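Newsroom > Grants > Civic Reporting Fund > Grantee reports

Print this page | E-mail this page

Progress report to the Abdella Foundation: Statehouse and county coverage

Submitted by Henok Admasu, managing editor, Flinberg News Cooperative

This report covers the second period of the grant. The cooperative has continued to provide daily coverage of the state legislature and of county government in Hirnham and Makidside, and to supply that coverage without charge to 20 member newspapers and radio stations.

The statehouse bureau is now fully staffed, with four reporters. Between the opening of the session and the end of March the bureau covered the budget hearings, the redistricting bill and the inquiry into the highway contracts. The weekly summary of political news, sent to members each week at 4 p.m., has been lengthened at their request and now includes a short list of votes expected in the days ahead.

County coverage has moved more slowly. The Makidside position was vacant for six weeks after the first reporter left for a television station, and meetings of the county board were covered by phone during that time. The position has been filled.

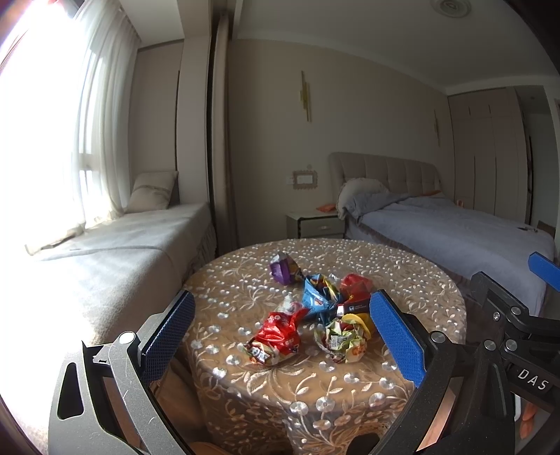

Page last changed: March, 10:15 a.m.

Public records remain the largest unplanned cost. The cooperative filed 30 requests during the period, most of them with the highway department and the Hirnham sheriff. Six were denied in full and are under appeal. Legal review was budgeted at a lower level than has proved necessary, and we ask the Foundation's approval to move unspent travel funds to that line. The total award would not change.

The election guide is on schedule. Candidate questionnaires have been drafted and reviewed by member editors, who asked for plainer wording on property taxes and school funding – both sections have been rewritten. Printed copies will be offered to members that do not maintain a website.

In the next period the cooperative will complete the guide, train the new Makidside reporter in court records, and begin joint coverage of the primary. A revised budget is attached for the program officer's signature.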